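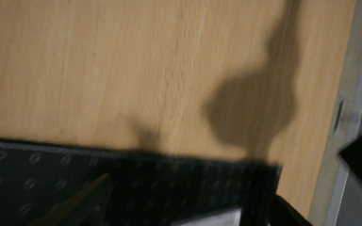
1/22
The Office of Workplace Transition at Zodgate has completed its review of the first year of robotic handling at the Tollville returns and repair center. This thread sets out the main findings for employees, their families and the wider community. The full report is available from the site office on request.

2/22
The Tollville center receives small household devices sent back by customers. Each item is unpacked, inspected, repaired or taken apart for parts, and packed again. Before the program began, every one of those steps was done by hand at a standing bench.

3/22
Robot arms with two-finger grippers now carry out part of the bench work. They pick up items, turn them for inspection and place them on the mat for the next step. Inspection decisions and all repairs remain with employees.

4/22
Each new task is first built and tested in simulation. The simulated workstation has a tabletop, a dark mat, the arm and its gripper. A task moves to a physical bench only after the bench team has reviewed it and signed the task sheet.

5/22
The requirement for a signature was added in February at the request of the bench team. Under the earlier procedure, engineers approved tasks on their own. Two tasks approved in that way had to be withdrawn because they left employees with too little room to reach the parts trays.

6/22
The review was led by Benedetta Vitale, Director of Workplace Transition. Her team held interviews on all shifts, read the injury log and compared task sheets from before and after the change. Employees could take part without giving their names.

7/22
No position at Tollville was ended as a result of the program during the review period. The center did leave several openings unfilled after retirements. Employees raised this in interviews, and the report records it as a reduction in staffing.

8/22
The clearest change for bench employees is in the kind of work they do. They spend less time lifting and turning items and more time on diagnosis, repair and clearing stopped tasks.

9/22
Opinions on this change differ. Many repair technicians welcomed it. Several long-serving handlers told the review that they missed the steady rhythm of the old bench and found the new work more tiring on the mind. The report gives both views equal space.

10/22
Reports of wrist and shoulder strain fell on the day shift. They did not fall on the night shift, where fewer arms are in service and more items are still handled by hand. The site has been asked to bring the two shifts into line.

11/22
Training is the area that drew the most comment. The center delivered 1,804 hours of paid training during the year. The plan had called for 3,000. The shortfall was greatest among part-time employees, whose hours often did not match the class schedule.

12/22
From the next quarter, classes will be repeated at 6:30 a.m. and 3:00 p.m. Time spent in class will be paid at the employee's normal rate, including for those who attend outside their scheduled shift.

13/22
A new job grade, Cell Technician, was opened to current employees before it was advertised outside. Cell Technicians set up tasks, restart arms after a stop and write the first report when something goes wrong. The grade carries higher pay than Bench Handler.

14/22
Irfan Subramaniam moved from Bench Handler to Cell Technician during the year and gave permission for his comments to be quoted. "I know where people put their elbows at that bench," he told the review. "The first layout did not. We moved the mat and then we moved the light."

15/22
The light was a frequent subject. An arm working over a bench can throw a shadow across the tabletop, and employees inspecting small parts reported eye strain. Side lamps have been fitted at the repair benches. The packing benches are still waiting for theirs.

16/22
The center logged 822 unplanned stops. Most were cleared by the employee nearest the bench. Interviews showed that employees were often unsure whether they had the authority to stop an arm themselves.

17/22
The rule is restated for all staff. Any employee may stop any arm at any time. No supervisor's approval is needed, and a stop made in good faith will not be counted against an individual or a team.

18/22
Pace was the most sensitive topic in the interviews. Some employees believed that the speed of the arm set the speed expected of them. Managers said that this was never the policy. The review found that the wall displays, which showed the arm's output beside the bench team's, gave that impression.

19/22
Those displays have been changed. They now show open tasks, stopped arms and the time of the next break. Output figures for individual benches are no longer posted on the floor.

20/22
The Stavberg center will begin the same program next. Its employees will elect bench representatives before any equipment is installed, and those representatives will spend two weeks at Tollville. The Zhuravel center has no start date, and no decision has been made about it.

21/22
The review makes four recommendations to the company: meet the original training plan in full, finish the lighting work, publish staffing levels at each site every quarter, and give part-time employees the same access to the Cell Technician grade. The first, second and fourth have been accepted. The third is under discussion.

22/22
Employees who wish to comment on the report may write to the Office of Workplace Transition or speak with a bench representative at shift change. Printed copies are in the Tollville break room beside the schedule board. Comments received before the end of next month will be included in the Stavberg planning file.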